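8 December 2024
Manipulation project, bench notes (Clarnmont rig)

Reworked the object set before today's session. Four items on the cloth: green ball, pink cup, wicker basket, red cylinder. The basket is the place target for everything else. Start positions vary between episodes, but the basket stays right of centre so the arm doesn't have to reach across itself.

Target for the session was 40 episodes. Stopped at 26. Running total is now 1,723 against the 2,939 we put in the March proposal, so we are behind, and I would sooner drop the stacking task than pad the count with poor demos.

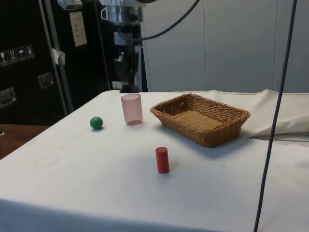
Grasp height on the cup is still the main problem. The approach comes down over the rear of the rim, and a few millimetres of error in z is enough to tip it. Fenna De Haan wants to go in from the side. I would try a slower final descent first, as a side approach means redoing the waypoints for the ball as well.

Cylinder: no drops after lowering the closing force one step. Leave it there.

Ball: two episodes discarded, rolled on contact both times. Colour threshold for green is fine under the current lights. Pink is marginal, the cup being translucent and the white cloth showing through. Widened the saturation range and saved it as a separate config, not merged.

To do:
- re-zero the wrist before the next run
- ask Vermeulen for the Traltura calibration script, our copy is out of date
- smooth the cloth, creases on the left side
- Fenna to tag the discarded episodes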